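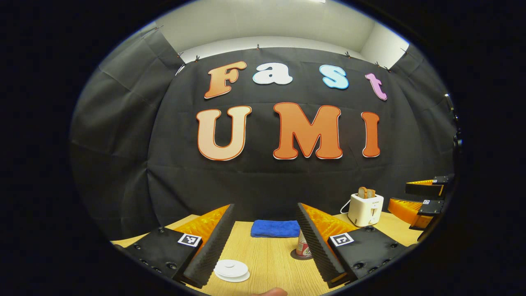 Garrido wants 520 pounds for a tabletop display booth, and Pravton traders are being told it will make their stalls look professional. The makers, Hinix, call the design "studio grade". Up close it is dark fabric on three sides of a light wooden tabletop, with small clips pinching the top of the cloth and big cut-out letters spelling "Fast UMI" across the back. The folds and wrinkles in the cloth are plain to see. A similar length of fabric costs far less on the market.

Daranee Hemmin, who sells tea things at Fokwood, was quoted 219 pounds for the cloth alone.

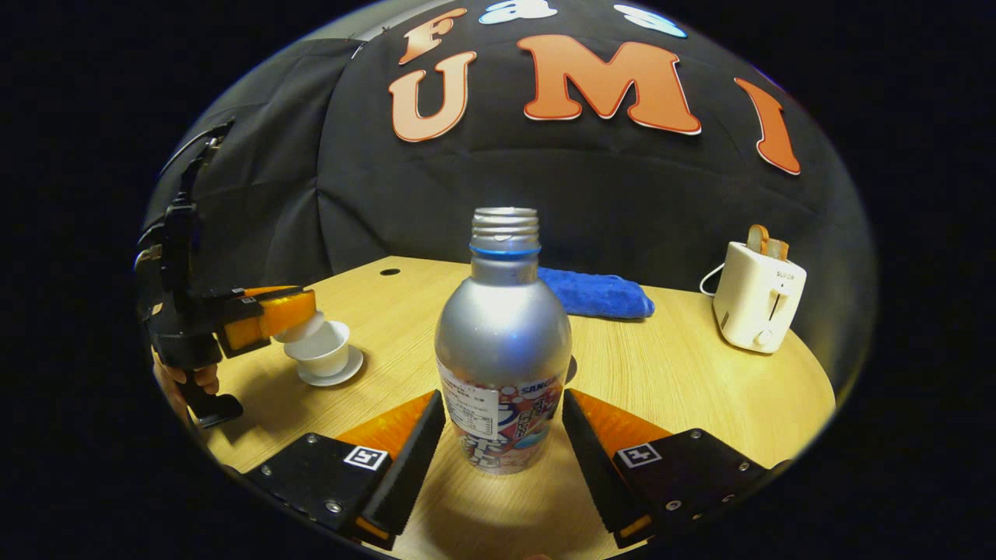 "I asked what I was getting for that and was told it was the finish," she said. "I've got curtains."

Garrido says 110 traders have shown interest but would not say how many have paid. Hinix did not answer questions about the price. A second demonstration is planned for Wednesday.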